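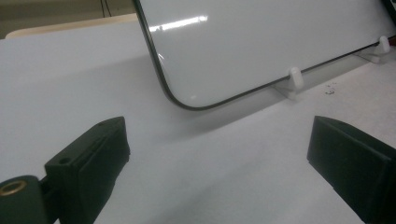 **How many examples do you need for one task?**

We stopped at 501 for the last one, and I'd happily have gone on! Sorin reckons variety matters more than the total, so I shift things about a bit between goes.

**Do you keep the fumbled ones?**

I do, in a separate folder. Selma goes through them every October and usually rescues 6 or so that I'd been too harsh on.

**Can I have a go?**

Please do! Two short practice runs first, then you're recording. Ask Viorica for a slot at Clendville (mornings go quickly).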